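Practice shop for new staff opens at Dunbar site

PRESS RELEASE
For immediate release, September

Retail fittings firm Fasano has opened a practice greengrocery at its Dunbar site, where shop staff can learn to lay out, fill and tidy produce displays before they start work on a real shop floor. The room has been fitted out with wooden stands, shopping baskets and a stock of packaged goods.

More than 500 people are expected to use it in the first year. Sessions start at 9.30 in the morning and finish by one.
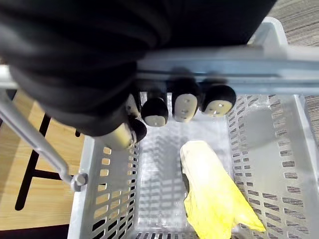

Places cost £95 a head, and the price covers a printed handbook and lunch. Small independent shops can send up to four people at a time. Larger groups should ring ahead to agree a start time.

"Filling a display well takes practice, and a busy shop is a hard place to get it," said Ailsa Swanson, training manager at Fasano. "People can take a tray apart and build it up again as often as they like."

One stand steps down in three open compartments, with potatoes at the back, long green beans in the middle and tomatoes at the front.

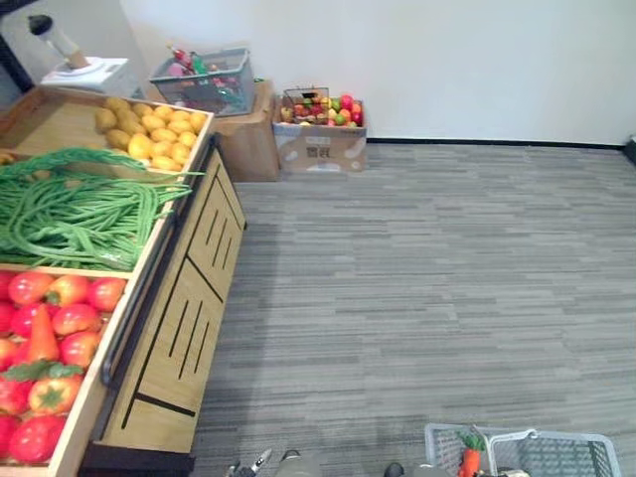 Fasano Trade News, Issue 877

The first groups have worked mainly on restocking and on collecting orders in a basket from a written list. Trainees are asked to put goods back where they belong at the end of each exercise, so the next group can start straight away.

Lorna Cairns, who runs two village shops, sent three new starters in the opening week. "They came back knowing how to face up a tray," she said. "I have booked again for the spring."
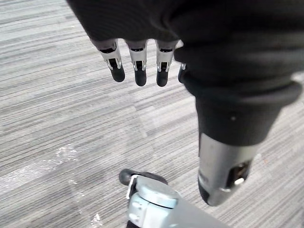

The course was written by Blair Jardine and Soledad Moya, and a second part on pricing and labels will follow.

A two-tier display with a black metal frame carries artificial produce. Apples line the front of the upper tray, and napa cabbage halves, green onions and bitter melons are kept in the divided bin underneath. 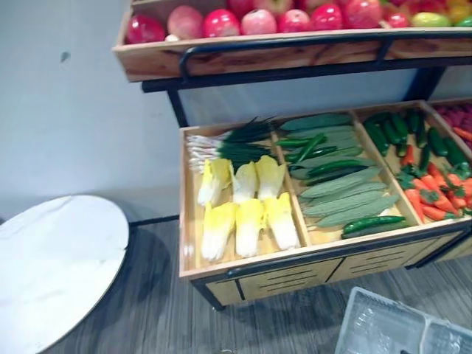

Bookings are open now for all morning sessions. Shops that have bought Fasano stands in the past two years can claim one free place.

Press contact: Hamish Cowie, Fasano press office, Dunbar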